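중고 다트보드 들인 이야기 (아직 벽에 못 걸음) 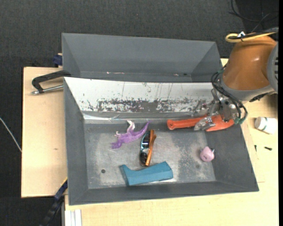
작업대 위 회색 통 두 개. 앞쪽 통은 긁힌 자국이 꽤 많음.

급하게 씀. 저녁 먹기 전에 올리려고.

5월부터 집에서 할 게임 하나 들이자고 계속 말만 하다가 드디어 전자 다트보드를 샀다. 중고. 처음엔 에어하키 테이블 보고 있었는데 방 크기 재보고 바로 포기. 테이블만 들어가고 사람이 설 데가 없음. 축구 게임대도 봤는데 그건 또 아랫집이 걱정되고. 남은 게 다트였다.

후보는 두 개였다. Hitov 거랑 Rosetti 거. Hitov는 소리가 좀 크다는 후기가 많았는데 점수판이 시원시원하게 크다. Rosetti는 조용한 대신 화면이 작고 숫자가 빨간색이라 멀리서 잘 안보인다. 나는 눈이 나빠서 고민이 길지 않았다. Hitov로. 소음은 뒤에 뭘 대면 되겠지 하고.

판매자 분은 Kohei Oshima 씨. 이사 때문에 정리하신다고 해서 직접 받으러 갔다. 다트 6개에 여분 팁 한 봉지, 설명서까지 다 챙겨주셨다. 설명서가 있는 중고는 정말 오랜만이다. 앞부분 몇 장이 커피에 젖었다 마른 것 같긴 한데 읽는 데는 문제 없음. 오히려 정이 감.

집에 와서 일단 책장에 기대놓고 전원부터. 켜진다! 시작음이 옛날 오락실 기계 같다. 삐로롱 하는 그거. 볼륨은 4단계인데 제일 낮은 단계도 밤에는 좀 그렇다. 설명서 뒤쪽에 음소거 방법이 있길래 해봤더니 효과음만 꺼지고 버튼음은 그대로다. 뭐지. 이건 아는 분 댓글 좀 주세요.

세그먼트 하나가 안 눌린다. 20점 더블 자리. 하필. 손으로 세게 누르면 들어가는데 다트로는 열 번에 세 번쯤 인식된다. 찾아보니 부러진 팁이 안에 박혀 있으면 그렇다고 해서 뒤판을 열 생각이다. 나사가 생각보다 많다. 드라이버가 작은 것밖에 없어서 오늘은 두 개 풀고 접었다. 손바닥 아픔.

팁 얘기. 플라스틱 팁은 소모품이라고 생각하는 게 맘 편하다. 던지다 보면 휘고 부러지고 잃어버린다. Hayashi에서 파는 묶음이 3000원이길래 두 묶음 담았다. 짧은 팁이랑 긴 팁이 있는데 나는 짧은 쪽. 긴 게 잘 꽂힌다는 사람도 있는데 내 실력에선 그냥 더 잘 휘어진다. 플라이트는 있는 거 쓰기로. 색은 제각각인데 뭐 어때.

제일 큰 문제는 벽이다. 전세라서 못을 못 박는다. 방법을 이것저것 알아봤는데

- 스탠드: 편한데 자리 차지. 싼 건 던질 때마다 흔들린다고 함
- 문에 거는 고리: 방문이 얇아서 탈락
- 압축봉 두 개 세우고 판자 대기: 지금 제일 유력

압축봉은 천장 높이만 맞으면 꽤 튼튼하다고 한다. 판자는 폭 80센티 정도로 재단 맡기려고. 보드 밖으로 빗나가는 걸 생각하면 더 넓어야 할 것 같기도 하고. 내 경우엔 꽤 많이 넓어야 할듯. 벽지에 구멍 나면 그게 더 비싸다. 판자 뒤에는 얇은 방진 매트를 붙여볼 생각인데 이게 소리에 얼마나 도움이 될지는 모르겠다. 해보고 쓰겠음.

거리 재는 것도 은근 헷갈린다. 벽에서 재는 게 아니고 보드 앞면에서부터다. 처음에 벽 기준으로 바닥에 테이프 붙였다가 다시 뗐다. 높이는 중심 기준. 소프트 다트랑 스틸 다트 거리가 다르니까 인터넷에서 아무 숫자나 보고 붙이면 나처럼 두 번 일합니다. 설명서에 그림으로 나와 있었는데 그걸 나중에 봤음.

조명도 필요하다. 천장등 하나로는 보드에 내 그림자가 진다. 던지는 팔 그림자가 딱 불 자리에 걸려서 은근히 신경쓰인다. 클립형 조명 두 개 양옆에 달까 하는데 이건 판자 세우고 나서.

책장에 기대놓은 채로 몇 판 해보긴 했다. 카운트업만. 점수는 안 적을래요. 동생이 나보다 높게 나왔고 동생은 다트를 처음 잡아본 거였다. 그립을 바꿔봐야 하나. 연필 잡듯이 잡으라는데 그러면 손목이 꺾이고, 세 손가락으로 잡으면 놓는 타이밍이 안 맞는다. 당분간은 점수 말고 던지는 자세만 볼 생각이다. 라고 쓰고 또 카운트업 하겠지.

근처 Hallwood에 다트 기계가 있다고 해서 거기도 한번 가보려고 한다. 제대로 설치된 보드에서 던져봐야 내 보드가 이상한 건지 내가 이상한 건지 알 것 같아서. 평일 오후 4시 전엔 한산하다는데 그 시간에 갈 수 있을리가. 휴가 쓰는 날에나.

다음 글은 뒤판 연 얘기가 될듯. 20점 더블 고쳐본 분 있으면 나사 다 풀어야 하는지 일부만 풀어도 되는지 좀 알려주세요. 밥 먹으러 갑니다.

무단 전재 금지 | 문의는 댓글이나 방명록으로 | 맨 위로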